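How Does a TV Talent Show Get Made?

412 shares | 27 comments

Have you ever watched a singing or dancing contest on TV and thought, "I could do that"? Lots of people think so! In our town of Javthorpe, 1448 people sent in videos for one season of a show called Mastommont. That is a LOT of singing, juggling, tap dancing and yodeling for somebody to watch. So how does a great big pile of videos turn into an evening of television? Come backstage and find out!

It starts with an idea

Every show begins as a few pages of paper. The person who writes those pages is often called the creator. The pages explain what kind of contest it will be, who can enter, how people win, and what makes it different from all the other contests already on TV.

Mastommont was created by Judite Barros. Her idea was that every act had to include a surprise. A singer might suddenly play the trumpet with one hand. A magician might turn out to be a wonderful ballet dancer. Judite wrote the whole thing on a train, and it took her 2 years to find a TV channel that wanted to make it. She kept a list of every channel that said no, and then she called some of them again!

Once a channel says yes, the show gets a budget. A budget is the amount of money the team is allowed to spend on lights, costumes, cameras, sandwiches and everything else. (TV crews eat a surprising number of sandwiches.)

Finding the performers

The people who search for performers are the casting team. They watch every video that comes in, and they go to school halls and theaters to see people in person. This is called an audition. You might have done one for a school play!

At a big audition day, you get a number to wear, and then you wait. And wait. Some people practice in the hallway, some play cards, and some fall asleep on their coats. When your number is called, you usually have less than two minutes to show what you can do. That sounds very short, but try humming a song for two minutes and you'll see it is longer than you think.

Casting people aren't only looking for perfect notes or perfect jumps. They want a good mix. If they picked 30 singers who all sang slow, sad songs, viewers would be snoring before the first commercial. So they choose some singers, some dancers, a comedian or two, and maybe a dog that can ride a skateboard.

Mafalda Carvalho ran the casting for Mastommont, and her tip for nervous kids is a great one: breathe out slowly before you start. Most people remember to breathe in and forget the other half!

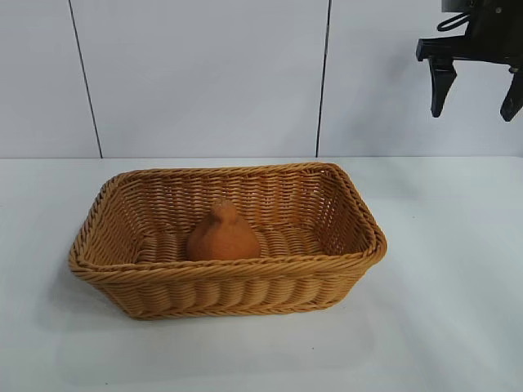
Who is that with the microphone?

The host is the person who welcomes everybody, introduces the acts and talks to us at home. It looks like they are just chatting, doesn't it? They are also doing about five other jobs at the same time.

A host usually wears a tiny speaker hidden in one ear, called an earpiece. Through the earpiece, a producer tells them things like "ten seconds left" or "the next act isn't ready, keep talking!" The host has to listen to that voice AND talk to the audience AND smile, all together. Try this at home: ask a friend to whisper the alphabet in your ear while you explain what you had for lunch. It's really hard!

Many hosts also use a teleprompter. A teleprompter shows the host's words on a piece of glass in front of the camera lens, so they can read and look straight at us. The words scroll upward as the host speaks. If the host slows down, the person running the teleprompter slows down too.

Ernő Simon hosted the first season of Mastommont. Before that he was a dancer, and before that he sold tickets at a swimming pool. There is no single path to becoming a host. Some start in radio, some start in acting, and some begin by making announcements at sports games.

What do the judges do?

Judges watch each act and say what they liked and what could be better. Most are people who have worked as performers themselves. Abílio Carrilho, the dance judge, filled a whole notebook every season. He wrote down one thing to praise and one thing to work on for each act, so he always had something useful to say even if he was tired.

On some shows, the judges pick the winner. On others, viewers vote by phone or online. Many shows mix the two. Votes are collected by a computer system and then checked carefully by people before the result is read out. That check is very important, because it would be awful to hand somebody the trophy and then have to take it back!

The people you never see

For every person on stage, there are many more working in the dark.

The director sits in a room full of screens, one for each camera, and decides which picture we see at home. "Camera three... now camera one!" Directors have to talk fast.

The floor manager stands near the stage and uses hand signals to tell everyone when to start, stop or clap.

The sound team makes sure every voice is clear. They stick tiny microphones onto costumes, and they get pretty good at hiding them under feathers and bow ties.

The lighting team decides what color the stage will be. Vlastimil Rusnák, who lit the Mastommont finals, liked deep blue for slow songs and bright orange for anything with drums.

Then there are the people who do hair, makeup, costumes, sets, music and cleaning up all the confetti. After one final, the crew in Javthorpe swept up confetti until three in the morning!

Lights, camera, live!

Some shows are recorded, which means they are filmed first and shown later. If somebody trips over a cable, they can often try again. Other shows are live, so we see everything as it happens, mistakes and all.

For the final of Mastommont, roughly 4000 people filled the arena, and the show went out live. The winner was a group of cousins called Kong, who drummed on kitchen pots and then (surprise!) sang a lullaby in four-part harmony. Judite says the crowd went so quiet that she could hear her own watch.

Words to know

Audition: a short performance where you show what you can do.
Earpiece: a tiny speaker worn in the ear.
Live: shown at the same moment it happens.
Producer: a person who plans and organizes a show.
Rehearsal: practice before the real thing.

Try it yourself!

Put on a talent show at home or in your classroom. Pick a host, a director, a judge and a few acts, then do one rehearsal and swap jobs for the next one. Don't forget to give your host somebody to whisper in their ear!

27 comments | Share this page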